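换季收柜子，顺便说说那双麂皮鞋

2025年9月21日

天凉下来了，早上出门穿短袖已经有点勉强。前天晚上翻外套，翻出一件领口发黄的风衣，才想起三月份收衣服的时候图快，没洗就塞进去了。于是这个周末没出门，把卧室的大衣柜和门口的白柜子都收了一遍。

先说白柜子。这个柜子是搬到现在这套房子之后买的，店里的系列名叫Nundener，2582元，送货上门，不含安装。当时还看过另一款，叫Trostum，2788元，门板颜色更暖一点，里面多一块隔板。两款在店里来回看了两趟，最后选了便宜的。多出来的那块隔板我后来想过几次，真要有的话大概也是拿来堆东西。

安装是自己装的，花了一个下午加一个晚上。说明书全是图，没有字，装铰链那一页我看反了，左边的门装好以后合不拢，拆下来重装。螺丝孔拧过一次再拧就没那么紧，所以左边门到现在还比右边低一点点，关上以后门缝上宽下窄。平时看不出来，擦柜子的时候会看到。

收柜子之前我习惯先把所有东西拿出来，堆在床上。这个办法有个坏处，堆上去以后当天必须收完，不然晚上没地方睡。好处也是这个。

大衣柜没什么好讲的，夏天的T恤、短裤、亚麻衬衫洗好叠好，放进上层；毛衣和厚裤子拿下来。毛衣放了一夏天，有一件袖口被虫咬了个小洞，在内侧，穿的时候袖子挽一下就行，没扔。樟木条是去年买的，已经没什么味道了，用砂纸磨掉一层表面，味道又出来一些。磨的时候要垫报纸，木屑很细，我没垫，后来多扫了一遍地。

那件风衣用氧漂泡了一晚上，领口的黄淡了，没全掉。再泡一次看看，不行就送洗衣店。

衬衫里有两件已经很久没穿，一件是领子太硬，一件是买的时候就小。每次收衣服都说下次再处理，这次装进袋子放到门口，第二天早上拎下楼投进了旧衣箱。袋子放在衣柜里和放在门口是两回事，放在门口要绕着走，绕两次就拎走了。

白柜子原来放得很乱。抽屉里有钥匙、电池、过期的优惠券、几根不知道配什么的充电线、一把卷尺，还有一沓外卖送的纸巾。上次找卷尺找了半天，最后在抽屉最里面，卡在滑轨旁边。抽屉拉起来涩，我一直以为是滑轨质量不好，把那沓纸巾拿掉以后顺多了。

充电线一根一根插上试，能用的绕好，不能用的扔。电池也试了，用遥控器试的，遥控器能亮就留下。卷尺以后不放抽屉了，放到工具盒里。顺手量了一下鞋柜那面墙剩下的宽度，540毫米，本来想再添一个窄的伞架，量完觉得可以，但是不急。

抽屉清空以后用半湿的布擦了一遍，角上积的灰用棉签。擦完敞着晾，等干透了再往回放。以前我擦完马上放东西，纸质的票据会粘在底板上，撕下来留一层白印子，很难弄。

柜子里面的挂钩也重新想了一下。刚搬来的时候什么都往上挂，帽子、购物袋、雨伞、耳机，挂到后来关门都要用手挡一下。这次全部摘下来，帽子回大衣柜，购物袋叠成小方块收到厨房，雨伞放到阳台。挂钩就让它空着，等真有东西要挂再说。

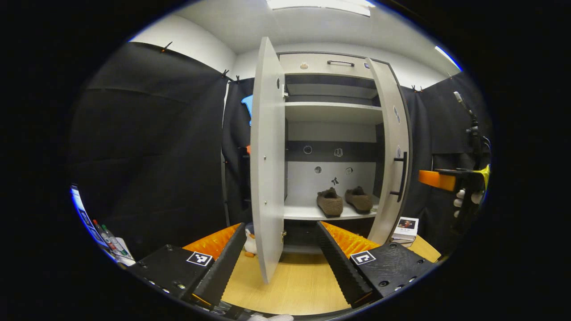

棕色的麂皮乐福鞋是这次收拾里花时间最多的。牌子是Subramaniam，在一家小店打折的时候买的，穿了两个秋天。鞋型我很喜欢，鞋面软，配牛仔裤和西裤都可以，缺点就是娇气，下雨天不能穿，走过灰大的路回来必须刷。

去年冬天收进去之前我刷过一次，装在鞋盒里，鞋盒放在大衣柜顶上。今年拿出来，鞋头的毛倒向一边，压出一块亮的，后跟上还有一道浅色的痕迹，应该是水渍，什么时候弄上去的已经不记得了。

处理的步骤不复杂，我写下来，明年自己也好查。

先把鞋里的纸团拿掉，放在通风的地方过一夜，不要晒。麂皮晒了会发硬，颜色也会浅。

第二天用干的软毛刷把浮灰刷掉，顺着一个方向刷。这一步要刷干净，灰没刷掉就进行下一步，会把灰揉进毛里。

然后用麂皮橡皮擦发亮的地方。橡皮擦是在Pivo买的，就是我们小区出门右转那家杂货铺，卖锅也卖鞋油，老板还兼着配钥匙。橡皮擦轻轻来回蹭，会掉渣，渣用刷子刷走。鞋头那块蹭了很久，毛重新立起来以后亮斑基本没有了，换个角度对着灯看还有一点。

水渍麻烦一些。我的做法是拿干净的布蘸一点水，拧到几乎不滴，把整个后跟都均匀地润一遍，然后让它自然干，干的过程中塞纸撑住形状。只润有印子的那一块，干了以后会出现一圈新的印子，去年我就是这么弄坏另一双鞋的。这次干了以后，那道痕迹浅了很多，我自己知道在哪里，不说应该看不出来。

最后喷一层防水喷雾，到阳台上喷，离远一点，喷两遍，中间等它干。喷雾味道很冲，喷完手上也有，要用肥皂洗。标签上写室外使用，去年我在卫生间开着排风扇喷，头晕了一晚上。

鞋底也看了一下，外侧磨得比内侧多，还没到要换底的程度。后跟的橡胶片磨薄了，下个月拿去补。补鞋的摊子以前在菜场门口，今年菜场翻修，摊子搬到后面那条街上，上次路过看到招牌还在。

弄完以后这双鞋就不放鞋盒了，直接放在白柜子的下层。放鞋盒的问题是想不起来穿，去年秋天一共也没穿几次，出门的时候赶时间，不会有人为了换双鞋去搬梯子。放在柜子里，开门弯腰就能拿。

鞋撑我没买木的，暂时用纸团，白纸，不用报纸，报纸会掉墨。晚上脱下来塞进去，第二天早上再掏出来。这件事比我想的容易坚持，因为纸团就放在旁边，不占地方。

刚穿过的鞋我不马上放进柜子。在门口的垫子上放一晚，第二天再收。柜门关上以后里面不通风，鞋里有潮气的话味道会留在柜子里，去年夏天有一阵子开柜门能闻到，后来敞着门晾了几天，又放了一小包咖啡渣，味道才散。咖啡渣要晒得很干才能用，没晒干会长毛，这个我也试过了。

再说那只白色的小鸭子。买柜子的时候附近有个摊位在卖小摆件，我顺手挑了一只，橙色的嘴，橙色的脚。一开始摆在书架上，后来摆在电脑旁边，再后来跟着我打扫到哪里就放到哪里。这次收完本来想给它找个固定的位置，想了一圈没想好，先放着。

整个收下来，大衣柜一个下午，白柜子加鞋子断断续续两天，中间大部分时间是在等东西干。床上堆的衣服是晚上十一点多收完的，最后几件叠得很马虎，毛衣那一格第二天又重叠了一遍。

有几件事情下次要改。

一是收之前先洗。这次的风衣就是教训，汗渍放半年和放半天，洗起来完全不一样。三月份再收冬衣的时候，洗衣服和收衣服分成两个周末做，不要挤在一起。

二是抽屉里放个小盒子。现在抽屉是空的，看着很清爽，可是钥匙和电池放进去以后会滚，一拉抽屉就哗啦响。家里有两个装月饼的铁盒，试了一下高度不够，抽屉关不上。打算找几个扁一点的纸盒，先凑合用，用一阵子知道自己到底往里放什么，再决定要不要买分隔盒。

三是左边那扇门。合页旁边有调高低的螺丝，说明书最后一页画了，我当时没看到那一页。这次把说明书从抽屉底下翻出来才看到。晚上拿螺丝刀试着拧了半圈，门缝好了一点，再拧半圈就开始蹭底板，又退回来一些。现在比原来好，没有到完全平的程度，先这样。

拉手也擦了。黑色的拉手特别显指纹，平时一开一关，手指印一层叠一层，用湿布擦会留水痕，要再用干布擦一遍。擦完能干净两天。同一批买的餐边柜也是黑色拉手，一样的毛病。如果再买一次我会选别的颜色，但是不会为了这个专门去换。

地板最后拖的。柜子底下的灰用拖把够不到，用旧袜子套在尺子上往里扫，扫出来一枚硬币和一颗多出来的螺丝。螺丝比对了一下，应该是装柜子那次剩下的，我把柜子前前后后看了一遍，没找到哪里缺，放进工具盒了。

今天早上穿那双麂皮鞋下楼买了早饭。路上是干的，鞋也没有磨脚，隔了一个夏天没穿，鞋口稍微有点紧，走了一段就好了。回来刷了一遍灰，塞好纸团，放在垫子上。

风衣还泡在盆里，晚上再去看。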